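Lists > Sedville Kitchen List > Archive > Crockery and washing up
Last updated: October 14, 2024

Subject: Re: dish racks, and what goes where
From: Clotilde Lemaire
To: kitchen list

Apolline, all,

Sorry, answering this between two other things so it will be short(ish). Quoting the bits I'm answering, rest snipped.

> On Friday Apolline Royer wrote:
>
> Can we please settle the drying up question before the Drarirach
> lunch. Last time I came in the next morning and the bowls were in
> the rack, the plates were in the sink and someone had put the
> flowery ones away upstairs still damp. There was a ring on the
> shelf paper. Also do we want a second rack? Baudry has the wire
> ones in again, same as ours, and I could pick one up on the way.
> I don't mind doing it but I don't want to buy a thing that then
> lives on top of the fridge.
>
> Other question, the odd plates. Keep or charity box?
>
> Apolline

Second rack: no from me, at least not yet. We've got 16 coming to the lunch and the one rack does nine bowls if you lean them, fewer if people lay them flat. Two rounds of washing and you're done. What slows us down is everything going in at once, plates on top of bowls, then a mug balanced on the lot.

What I do at home, for what it's worth. Bowls first, upside down in the wire rack. Wait. Then plates. The bowls with a proper foot hold a little puddle underneath even when they're turned over, so tip them before you put them away, or give the foot a wipe. That's your ring on the shelf paper I'm fairly sure. 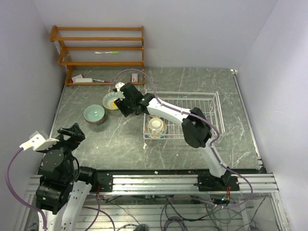

Plates I'd stand up in a wooden rack if there's one going, they take up no room that way and you can get at the one you want. Don't leave the wood sitting in a wet patch though, the bottom goes black. Ours at the Fanville flat did exactly that and I had to sand it, took me most of a Sunday and it still smells a bit.

Keep the wire rack away from the wall too. People shove it right back to make space and then you can't get a bowl out without scraping your knuckles. Middle of the table or slightly to the right is fine, leaves the left for whatever's waiting its turn.

Odd plates: keep!! I know they don't match. The blue and orange rims look nice next to the flowery bowls and frankly when it's all laid out with food on it looks like we meant it. The only ones I'd put in the charity box are the two with chips, and they can't really go to charity either, so bin. Wrap them in newspaper please, someone cut their hand on the last lot.

The pale greeny blue bowls, careful, the glaze marks if you stack them with anything rough. Tea towel in between or a bit of kitchen paper. I've got a pile of old tea towels, will bring them wiht me.

Other bits while I'm here
- we are nearly out of washing up liquid, and the sponge is a disgrace
- who has the big salad bowl? it's been missing since the Baudry thing
- cupboard code is still 3213, don't write it on the door again
- the kitty has 158 in it, so if anyone really does want a second rack there's money for it, I just dont think we need it

Apolline if you're passing Baudry anyway could you see whether they do the little draining trays that sit under the rack? Plain white or metal, not bothered. The water running across the table is what gets everyone's sleeves. If they don't have any, an old baking tray will do and I can bring mine.

Setting up from half ten. I can wash, need someone for drying who'll stay till the end this time.

Have to run,
Clotilde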